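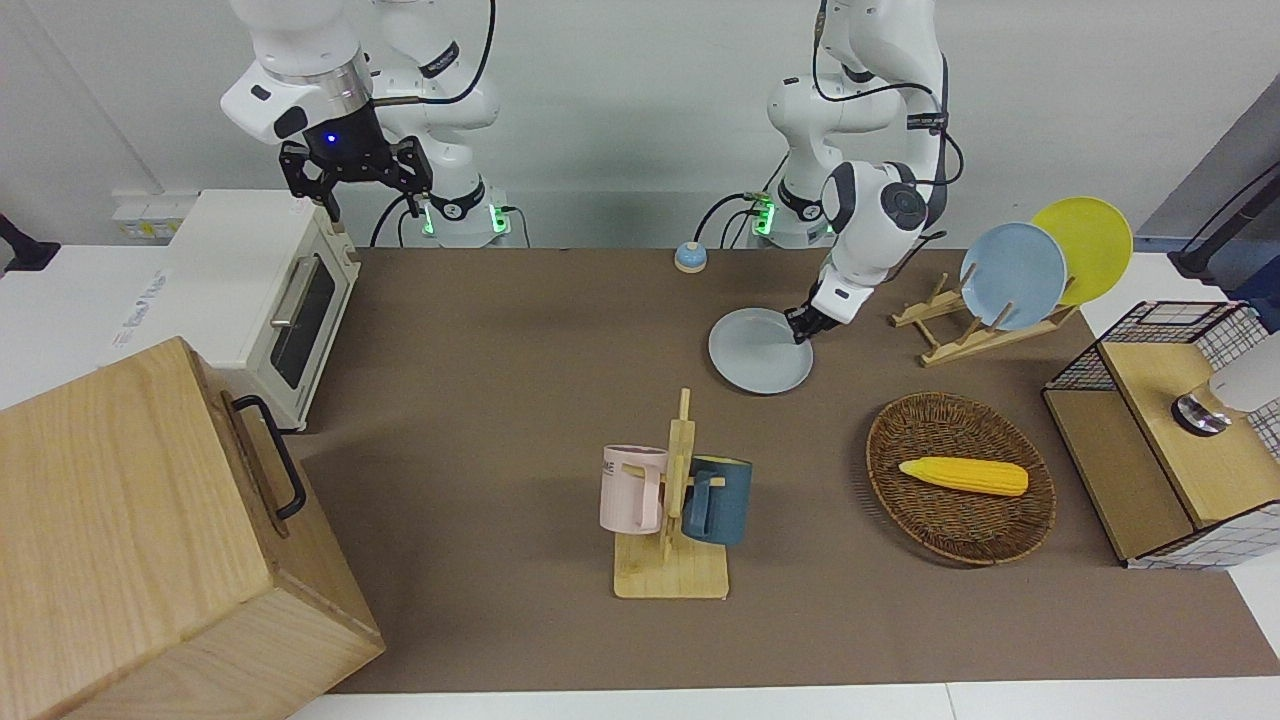
Workshop shop > Two-arm tables > Rendstead kitchen set

Rendstead kitchen set, for two-arm tables

I put the Rendstead set together after watching far too many people spend the whole budget on arms and then turn up on the first morning with nothing for them to pick up. Arms are the exciting bit, I know! But a pair of arms over a bare table teaches you very little, and the poor person who gets sent out to the shops for plates always comes back with the wrong plates (I have been that person, and they were far too big for the rack).

So the set is the table-top side of things, ready to lay out: a mat, a rack, a couple of plates, a mug tree and mugs, a wicker tray, a bell to press, some toy food, and the larger pieces that make it feel like a kitchen. There are 17 pieces if you take everything. The arms, the mounts and the computer are yours to sort out, and I don't sell any of them, which at least means I've no reason to talk you into a fancier one.

What to budget for

The set is the cheap part. What catches people is spares. I'd put £200 aside for the first year and spend it mostly on mugs and plates, plus a second mat. Mugs go first — handles, always handles. If your finance people want one line for the lot, call it consumables and get it agreed before the arms are ordered, while everyone is still in a good mood.

Next, gripper fingers. Plain two-fingered grippers will do a great deal at a table like this, and I'd start with whatever fingers came with yours. People buy special ones in the first week and then leave them in the drawer. Try the plate first. A plate lying flat is a much harder thing to get hold of than the same plate stood up in a rack, and you'll learn more about what fingers you need from an afternoon of that than from any catalogue.

Then there's the room. Allow space to walk behind the table, and more sockets than you think. Two arms, two controllers, screens, cameras, a kettle for the humans... it all wants plugging in. The team at Mokthorpe planned for 4 sockets and had used 8 by teatime, and that was before they'd put up any lights.

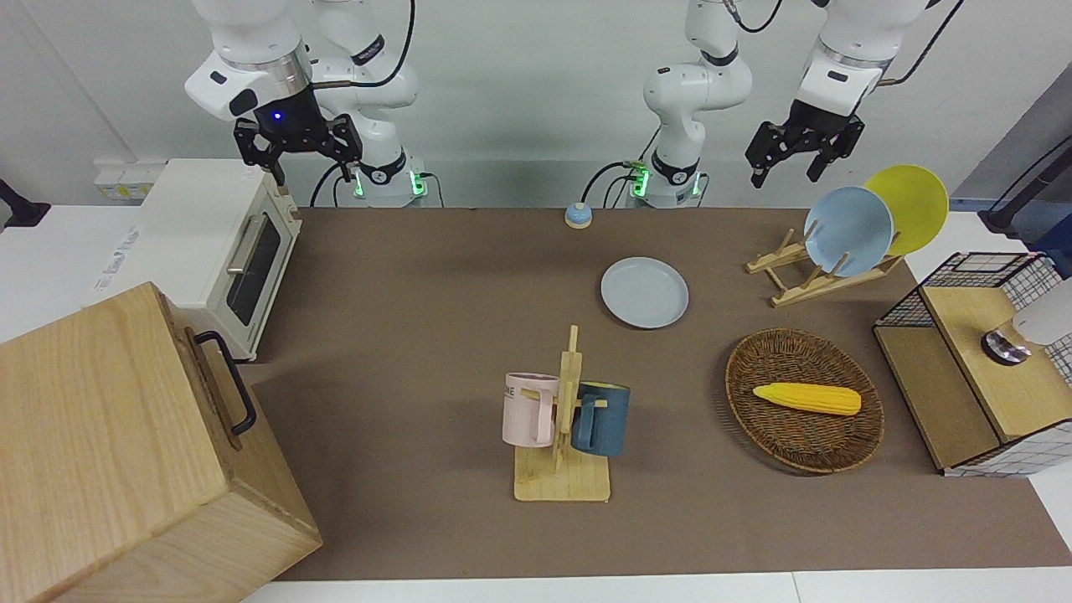
Jalen Pruitt wrote in to say that he would leave the big pieces out altogether to begin with: his group bought everything at once, the cupboard and the oven took up half their reach, and they spent September shuffling furniture when they'd meant to be working on mugs. He'd buy the rack, the plates and the mug tree, get those going properly with both arms, and come back for the rest when there was money in the next year's pot.

I think that's fair, and it's why I split the set in two last time I redid the price list. You can have the small pieces by themselves and add the large ones later at the same price, no penalty. The one thing I'd say against it is that the large pieces change where everything else can go. An arm that gets to the rack quite happily on an open table may have to come at it from a daft angle once there's a tall box next to it. If you already know you want doors and handles in the end, mark their footprints on the mat with tape from day one and keep out of them. 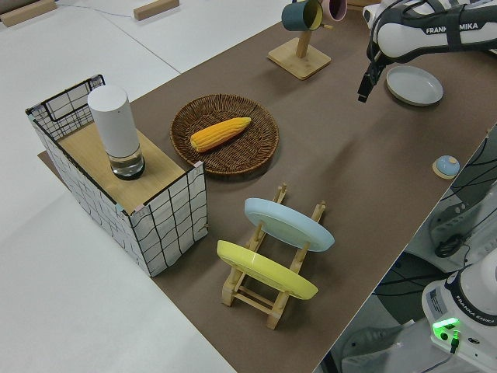

Reach is the other thing to check before you order, and it costs nothing. Cut the shapes out of cardboard, lay them on your own table and drive each arm out to the far corners by hand. Do the tall things as well as the wide ones. I send the sizes as a sheet you can print, so just ask for it.

The mat comes from Brandatex and I've stuck with them for ages. It's plain, it's brown and it doesn't argue with your cameras. Order it a bit bigger than you need and trim it. The Kaushik one is nicer to look at, and I do keep a few rolls if you ask, but it creases along the fold and you'll be forever smoothing it down.

Orders placed before noon get packed the same afternoon. The large pieces travel on a pallet, so do tell me if you've got stairs! Single spares go in the ordinary post, and you can mix mug colours however you like.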